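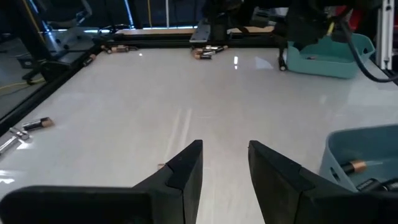 Pilas por todas partes, otra vez. Llevaba desde febrero diciendo que iba a poner orden en el cajón de las pilas (ese cajón, el de debajo del microondas, seguro que tenéis uno igual) y por fin me he puesto. Lo primero, volcarlo todo sobre una superficie clara, que en el fondo oscuro del cajón no se distingue una pila de un tapón de boli.

Mi vecina Hertta Keskinen me había prestado un comprobador Kolmont, de esos con una agujita, y la verdad es que engancha. Vas probando una, luego otra, y de repente ha pasado media tarde y se te ha enfriado el café. ¡Y yo que pensaba que casi todas estaban gastadas! Al final salieron 18 buenas, que para los mandos y el reloj de la cocina me dan para una temporada larga.

Las otras han ido a un bote con tapa para llevarlas al punto de recogida. Ojo con las que tengan manchas blancas o estén pegajosas – esas con guantes y aparte, por favor. A mí se me estropeó así una linterna que me encantaba.

Para guardar las buenas me gustan las cajas de plástico con asa, que se sacan de un tirón y caben en cualquier balda. Dentro he puesto dos separadores de cartón, uno para las finas y otro para las gordas, y he dejado fuera las de botón porque con los sobrinos en casa prefiero tenerlas bien altas.

Me falta el cajón de los cables. Ese lo dejo para cuando vuelva de vacaciones – o para el febrero que viene, que me conozco.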